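Gallery – the plaid corner and the yellow box

Few words first, no time for more. Put up on 24th December between other jobs, so sorry for the order of things. Paraschiva Stanciu has been asking since May to see how the plaid came out, and Costel Hodoroagă wants it on the Tedivwood page too – he can copy from here.

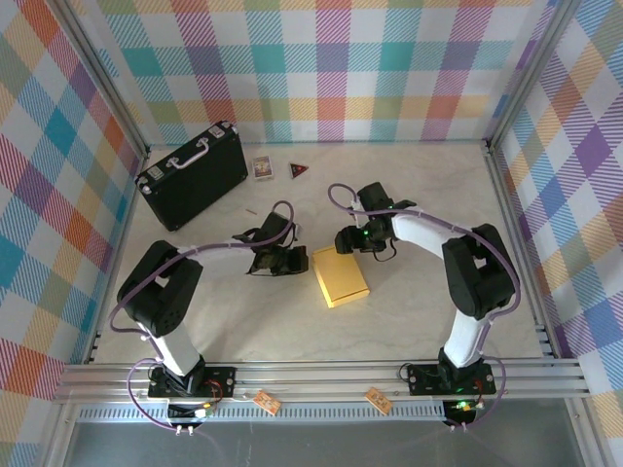

Yellow box on the marbled top, plaid on three sides. Box lying flat, a bit skewed.

A line or two on each part, as promised.

The plaid. Corina Grecu's choice, all of it. White ground on the back one, hatched bands, solid squares – teal, light blue, magenta, purple, red, olive, a soft orange. I wanted plain grey. Glad I lost that one. She had 26 swatches from Preda pinned up in the hallway and we walked past them for weeks before she would say which.

The sides. Same plaid as the back. Left is the warmer one to my eye, orange-red and magenta next to the teal and green. Right has the purple, blue, peach and olive. Paraschiva prefers the right. Aurel prefers the left and wont be moved.

The top. Pale, faint marbling, nothing loud. We went through a dark one first, looked dreadful next to all that colour – everything fought. The pale one lets the plaid get on with it. Came from Direvlow, paid 79 for it including the cutting. Aurel Bucur carried it up the stairs on his own and has mentioned it since.

The posts and rails. Silver aluminium, left bare. There was talk of painting them white. I said leave them, the metal makes a nice clean line between the panels and white would of shown every fingermark. Wide run of rails along the front as well, same stuff.

The box. Plain golden top, dark seam line along one end, sides a brighter yellow. I like it best against the purple and blue, others say teal. Still want to try a red one and maybe a dark green, if Numel have them in the same size. Their smallest order is 100, so Costel would need to go halves.

The colours on screen. A bit different on every screen in this house. Olive looks brown on my old laptop, fine on the phone. Dont order anything from the web page, ask Corina for a cutting and hold it in daylight.

Colton Poirier asked about the leftover plaid – yes there is some, no I havent measured it. First come first served. Needs an iron.

More to follow after the holidays when I can find the cable for the other card. If you spot a wrong colour name, tell Corina and not me, I only typed it.

Recent galleries
Preda swatches, all 26
Direvlow offcuts – pale tops and dark tops
Costel's shelves at Tedivwood
Paraschiva's curtains, before and after
The hallway in May
Old kitchen, photos from 2000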